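4.2 Reports of objects found in a different place

The second largest group of accounts in the Famesbridge collection concerns household objects that people say moved when the room was empty. Of the 1,656 letters and recorded interviews, 329 fall into this group. Most are short. The teller names an object, says where it was left, says where it was found, and then lists the people who could not have touched it. Ghosts are mentioned in far fewer of these accounts than we had expected from earlier work on haunted house stories (Rustad, chapter 3).

The objects themselves are plain ones. Keys, cups, spoons, lids and medicine bottles come up again and again, and the place they leave or return to is very often a kitchen or living room table. Wieczorek has argued that the table matters to the story since it is a surface the teller claims to know by heart.

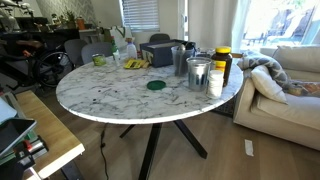

Figure 4. Round table with household items and a green lid.

The accounts collected in Jurnov follow a fairly fixed pattern. A thing goes missing in the evening, the house is searched, and in the morning the thing lies in a spot that has already been checked. One woman told Liudmyla Bondarchuk that her late mother's thimble came back to the same windowsill every August. Her brother, interviewed separately, remembered the thimble but placed the event in winter and thought it had happened once. We have kept both versions in the collection and have not tried to settle between them.

In Eide the pattern is looser. Tellers there seldom speak of a search. They describe walking into a room and knowing at once that something was wrong, and only later working out which object had shifted. Several gave the time as shortly after four in the morning. Rustad links this to the older belief that the hour before the cowshed was opened belonged to the farm's earlier owners, who might put things back where they used to keep them. 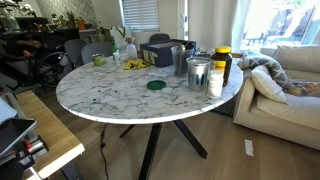 A smaller set of 14 accounts came from a single block of flats in Orkard. These need more care. The tenants knew one another, had talked about the events on the stairs for years, and in some cases used the same phrases. Adhiambo Ondieki, who carried out the interviews, asked each person to tell the story first without prompting and then again after a break. In the second telling the distances grew. A jug that had moved "a little way along" the shelf was now on the floor of the next room. The names of the witnesses stayed the same.

We do not take this as a sign of bad faith. Tellers who enlarged the distance were often the ones who offered an ordinary cause without being asked, such as a sloping floor, a lorry passing or a forgetful husband. Doubt and belief sat side by side in the same interview, and a simple count of believers and sceptics would miss this. Şimşekoğlu reports much the same from her own interviews on bells and footsteps, though her tellers were on the whole older. 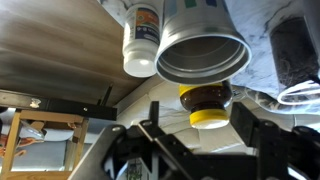 Figure 5. Pill bottle, metal cup and brown bottle with a yellow cap.

One further point concerns ownership. In the Jurnov and Eide material the moved object nearly always belonged to somebody who had died or left the house. In Orkard this was true of only a few accounts, and the objects were mostly recent purchases. The Orkard tellers also gave the presence no name, and referred to it as "him upstairs" or simply "it". Whether this reflects the age of the building or the habits of that one group of neighbours cannot be decided from the interviews we have. Section 4.3 turns to accounts in which the object was never found.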